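Clarkis library branch to close for five weeks, starts Tuesday

The Clarkis branch library shuts its doors Tuesday at 5 p.m. and stays shut into August while crews replace the roof over the reading room and pull out the old boiler. Five weeks if the weather holds. Longer if it dosen't.

Branch manager Elvira Cuervo said most of the collection stays put under plastic sheeting. The children's books and large print go to the Trala Street community center, which will run a small lending desk weekdays, 11 to 5. No computers there. Printing, no. Wifi, yes, same password.

Holds already waiting at Clarkis get moved over by Wednesday morning. New holds can be sent to Trala Street or to the main library downtown, patron's choice, but you have to change it in your account or call the desk. 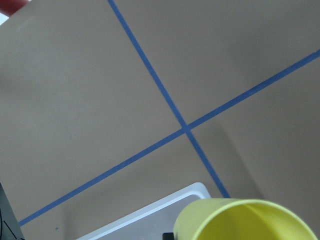 Due dates pushed back for everybody with a Clarkis item out. No fines during the closure. The outside book drop will be locked, so please don't leave bags of books on the steps, Cuervo said, they got rained on last time and 165 of them went in the trash.

The work went to Gebretsadik Roofing, the low bidder of three. Same company did the middle school gym. Scaffolding goes up on the Imulano Avenue side first, and the sidewalk there will be closed from the corner to the alley. Parking lot stays open but loses 10 spaces, including the two by the ramp. Temporary accessible spots are being marked near the front gate.

The roof has leaked on and off for nearly 11 years. Buckets in the history section every spring. The city council put the money in this year's budget after a ceiling panel came down over a weekend, no one hurt.

Story time moves to Trala Street, same hour, Room 5. The tax help table and the knitting group are off till the branch reopens. The chess club is still looking for a place and would like to hear from anyone with a room and a few tables free in the evening.

Questions go to the main desk downtown. The Clarkis phone line will foward there durring the closure.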